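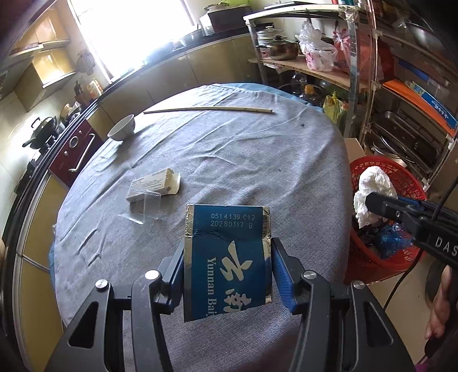
April, after lunch

Kitchen table still not clear, so I'm writing this at the counter with the notebook balanced on the bread bin. I said I'd keep a proper record of the medicine drawer job because Ans is doing the same thing at the Narkstead workshop next and she'll want to know what went wrong and what didn't. Ans, most of what went wrong was me thinking it would take an hour!

Where things stand: everything that used to live in the drawer under the kettle has been through the round table at least once. I put the old grey cloth down first (the one with the specks that never come out, so no loss). Good choice in one way, small things don't roll on cloth and the white boxes show up nicely against it. Bad choice in another, it bunches up every time somebody leans over, and then you're smoothing it out with one hand and holding a box in the other. Next time I'd clip it under the rim.

The rule I settled on is one box at a time. Open it, take off any plastic, look at what's inside, read the code on the inner packet, then decide. I started out with four boxes open at once and by the second cup of tea I had two leaflets and no idea which box either belonged to. Never again.

Dates. The blue foil packet of Yunnan Bai-something has its code in two lines in white, 0514139 C12 on top and 20280317 B underneath. I'm reading the second line as a date, year first, so 17 March 2028, but I'd like Teguh to look at it before I write that on a label. He reads the characters and I don't, and I'm not going to guess with medicine. The sachet is torn anyway, so whatever the date says it isn't going back in the drawer. What I want from him is the full name for the list, so we know what it was if anyone wants to replace it.

Waste. I dragged the red mesh basket over next to the table and that worked really well, better than the bin with the lid. Blue bags at the bottom, a white one on top. The trouble is that everything wants to go in it. Clear wrapping, fine. Leaflets, no, those go in the paper pile (Dirk was firm on this and he's right). Medicine itself, absolutely not, that all goes in a separate tub for the pharmacy in Troveton to take back. I've put tape on the tub and written PHARMACY on it in letters even I can't miss.

Things on the table that have no business there: a small white bowl and a long thin wooden stick, chopstick-like. The bowl was meant to hold loose tablets, and then I read Marloes's note from last year which says in capitals NEVER POOL LOOSE TABLETS, so it's not holding anything of the kind. The stick is mine. I use it for getting leaflets out of narrow boxes without ripping the flap and I will defend it to anyone. Flaps matter if you want to close the box again, and the flap on the last white one is still good.

On the new storage: Albertina wants everything in the Bosman tins, sorted by what it's for (stomach, skin, colds, cuts). I was for sorting by date. We argued about it in the hallway for 22 minutes, which I know because the oven timer was running. Her way is better for somebody with a bleeding thumb at seven in the morning, I'll give her that. So it's her sorting with my labels, month and year on the short end where you can see it with the tin lid off. The Ultell label tape sticks to the cartons but curls off anything shiny, so for foil I'm using a paper tag and a rubber band until someone has a better idea.

We have 70 labels left on the roll. Should be plenty unless I keep misspelling "antiseptic".

Still to do:

Ask Teguh about the name and the date line.
Wash the cloth, or give up and cut it into rags.
Flatten the cardboard by the table, if Albertina doesn't want it for the tin lids.
Plasters! I completely forgot plasters, there's a whole bag of them in the bathroom cabinet.
Find out the pharmacy's hours before somebody drives out there with the tub.

Later, 4:30. Teguh called back. He'll come by tomorrow with his reading glasses and he wants the packet kept flat, so it's in an envelope on the top shelf with his name on it. Dirk has taken the paper pile. Kettle drawer wiped out with hot water and left open to dry.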